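Re-cutting One Shirt Pattern Three Ways
Project report, Fashion Design and Production, second year

Background

The assignment was to take one basic block and develop it into a capsule of three garments that a small label could sell. I picked the boxy shirt block we drafted in first year. I had already sewn it twice and knew where it went wrong, mainly at the back neck and the underarm.

For the brand side of the report I used Natia, a two-season-old label from Madport that makes shirts, smocks and wide trousers in plain cloth. Their shirts have a dropped shoulder, no chest pocket and a collar that sits low. I did not want to copy a Natia shirt, but I used their size range and price level as a limit for my own pieces.

Research

I visited two shops in Madport and handled the spring stock. At Iglesias, most of the shirts were fully lined at the yoke and had French seams at the sides. Grinero had cheaper shirts with overlocked seams, and the buttonholes on several were already fraying. Both shops hung the longer shirts near the front, next to the light jackets.

I also sent a short survey to students in the college. 50 people answered. The question that helped most was the one about what makes people stop wearing a shirt. Tight upper arms came first, then collars that will not lie flat, then ironing. Color was near the bottom, which surprised me. I had planned to spend a lot of the project on dyeing and dropped that part after reading the answers.

Development

Garment one is the plain shirt. I lowered the armhole and added width at the bicep without changing the chest. The first toile was too wide across the back, so I took the extra out at the center back seam and moved the pleat up under the yoke.

Garment two is a shirt dress. It uses the same front and back with length added at the hem and a side slit. I tried a waist tie and removed it. The tie pulled the front open between the third and fourth buttons.

Garment three is a short jacket with no collar. This one took the longest. The block was drafted for light cloth, and in a heavier cotton the shoulder stood away from the body. I recut the sleeve head with less ease and added a narrow facing around the neck. The second toile fitted well enough to go ahead.

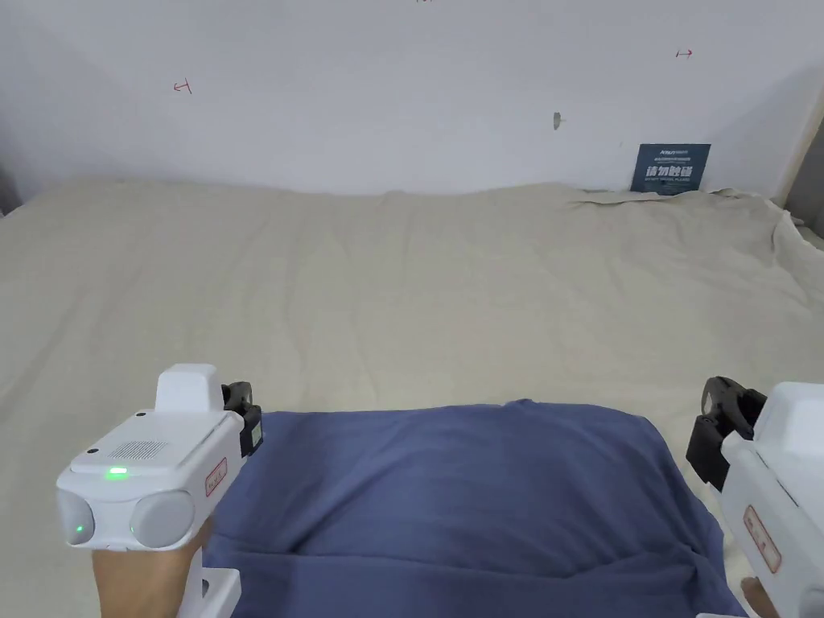
All three pieces were cut from washed cotton. I washed and dried the cloth before cutting, and it shrank more in length than in width, so the shirt dress pattern had to be lengthened again. Anyone repeating this should wash a test square first and measure it both ways.

Costing

The brief gave us an imaginary production run of 1000 pieces across the three garments. My total for cloth, thread, buttons and interfacing on the first version of the layout was 2197 meters of fabric, and that was over the limit. By turning the jacket facings and fitting the yokes between the sleeves, I got the plain shirt down to 1507 square inches of waste per layer – still high, but inside what the tutor allowed. The fabric total needs to be worked out again with the new layout. I ran out of time for that before the Friday deadline.

Evaluation

The plain shirt is the strongest of the three. The sleeve is comfortable with the arm raised and the collar stays down. The shirt dress is fine, but the slit should be reinforced with a bar tack. The jacket is the one I would change most – the front edge drops slightly on the left side, and I think I stretched it when I attached the facing. Next time I would stay-stitch the front before doing anything else and tape the edge.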